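Prurkside Hobby Board > Tables, Rooms and Lighting > Shape board practice, what do you put under it?

brinia_79
I have a white shape board, the kind with thin printed outlines and blue pieces you place on them. On my pine table the board slides and the grain makes the outlines harder to follow. What are you all using for a table surface and a background?

sodach
Dark tabletop. I painted mine flat black in June and the board edge stands out much better. Two coats, light sanding between.

Dimas Tarigan
Dark table is fine but don't go overboard. I tried black everything and got tired eyes after an hour. I use a gray desk pad and a plain wall. The pad also stops the sliding, which paint will not do.

sodach
Paint doesn't slide if you put shelf liner under the board. Cost me 5 dollars.

brinia_79
Does the background matter that much? I have a bookshelf behind the table now.

Hidayah Siregar
It does for me. I hung a black curtain behind the table and let it fall in folds. I tried stretching it flat first and every wrinkle showed. The folds look neater and take no effort. I keep the board in the middle, short side toward me, and leave the pieces lying on it between rounds.
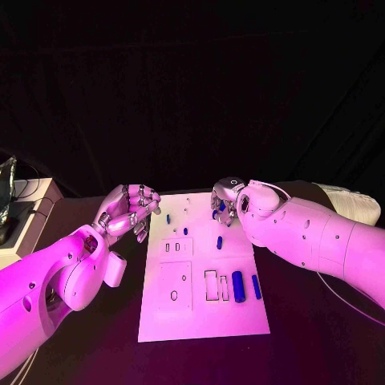 I bought the curtain as a remnant from Nugroho, the fabric place near the station. Get more width than you think you need – the folds use up a lot of it. Mine was hemmed with iron-on tape and it has held.

Dimas Tarigan
I still say that is too dark for long sessions. And what about colored light? Pink light on a white board changes how the blue pieces look.

Hidayah Siregar
I go by the outlines, so the color doesn't bother me. If you sort by shade then yes, use a plain white lamp.

sodach
Agree with Hidayah on the curtain, agree with Dimas on the lamp. Dust is the other thing. Black cloth shows all of it, so keep a lint roller close.

brinia_79
Thanks. I'll try the liner and a dark cloth over the pine before I paint anything. The bookshelf can go on the other wall.

Dimas Tarigan
Iron the cloth first or the board will rock.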